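Section 5: Positioning and First Adjustment of the Lurnetti Overhead Light

Read this section after the mounting rail has been fixed to the ceiling or to a Mabaso freestanding frame. The light must hang level before any of the adjustments below are made. If the rail is out of level, go back to the previous section and correct it there. Shimming the lamp housing instead of the rail puts uneven load on the safety cable and is not permitted.

Before you start

Switch off power at the wall and leave it off until step 6. Check that the lamp carries part number 1269 on the label next to the cable entry. Lamps with any other number use a different hanger and can't be adjusted with the hardware in this kit.

CAUTION: The housing has exposed metal fins along its top face. Wear gloves when lifting it.

Hanging and leveling

1. Slide both hangers into the rail from the open end. Leave the thumbscrews loose.

2. Lift the lamp and hook the hangers through the two slots in the housing. A second person should support the far end.

3. Clip the safety cable to the rail. The cable should have slack in it and must not carry the weight of the lamp.

4. Move the lamp along the rail until its center is over the center of the work surface. Tighten the thumbscrews by hand. Do not use pliers.

5. Set the lower face of the lamp at least 65 cm above the tallest item that will stand or move on the surface. Include anything mounted overhead that reaches below the lamp.

6. Connect the supply cable and restore power. The indicator on the dimmer shows amber while the driver starts and then changes to green.

Note: If the indicator stays amber, the dimmer has not found the driver. Disconnect the supply, wait 5 minutes, and connect it again. If the result is the same, see Fault Codes.

Surface and background

The light distribution was set up at the factory for a white or very pale matte surface. Gloss finishes return a bright patch directly under the lamp that can't be removed by dimming. Glass and polished steel surfaces need the clip-on diffuser, which is sold separately.

A dark background behind the surface cuts stray reflection from walls and windows. Use the Skultlow cloth or any black matte fabric without a sheen. Hang it so that it falls straight and does not touch the lamp, the rail, or the supply cable.

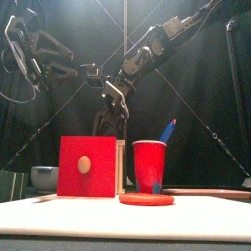 Fig. 5-1. White tabletop with dark backdrop.

Metal parts with flat faces or thin edges will show highlights under overhead light at any setting. Lowering the output reduces the strength of a highlight but does not move it. To move a highlight, change the angle of the part or slide the lamp along the rail.

Setting the output

1. Close blinds and switch off other lights in the room.

2. Turn the dimmer fully down, then up until the surface is evenly lit from edge to edge.

3. Place a sheet of plain white paper at each corner of the surface in turn. Compare it with a second sheet at the center. If one side is darker, move the lamp a short distance toward that side and repeat the check.

4. Press and hold the dimmer knob until the indicator blinks green twice. The level is now stored and will be used each time the lamp is switched on.

Note: A stored level is kept through a power failure. It is erased by a factory reset.

Cable routing

Run the supply cable along the top of the rail and secure it with the clips provided. Leave a drip loop before the wall outlet. Other cables in the work area should be tied back so that they do not cross the underside of the lamp. Do not bundle the supply cable with data cables.

WARNING: Do not extend the supply cable. A damaged cable must be replaced as a complete unit.

Checks after installation

Switch the lamp on at the stored level and leave it running for one hour. Then switch off at the wall, let the housing cool, and check that both thumbscrews are still tight. Repeat the thumbscrew check every January and whenever the lamp has been moved.

Enter the lamp's serial number on the warranty card and return it to Grokgate. Driver units of the current pattern will be stocked as spare parts through 2028. For replacement hangers, thumbscrews, and cable clips, order the rail hardware bag and quote the part number on the lamp label.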